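Do I have to sort everything before I clear a table?

Nope! I pull out the trash and the recycling, then I deal with whatever's left. Most tables take me under 30 minutes – mine at home is always bottles, a marker, some rope and a cookie box.

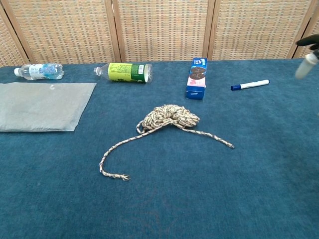
Margareta Jitaru wrote in to say she does it the other way round, cloth and rope put away first, bottles last, and it works fine for her. So go with what suits you.

Do bottle caps stay on?

Depends on your town. Mine wants them on, so I empty the bottle, squash it and screw the cap back – takes two seconds.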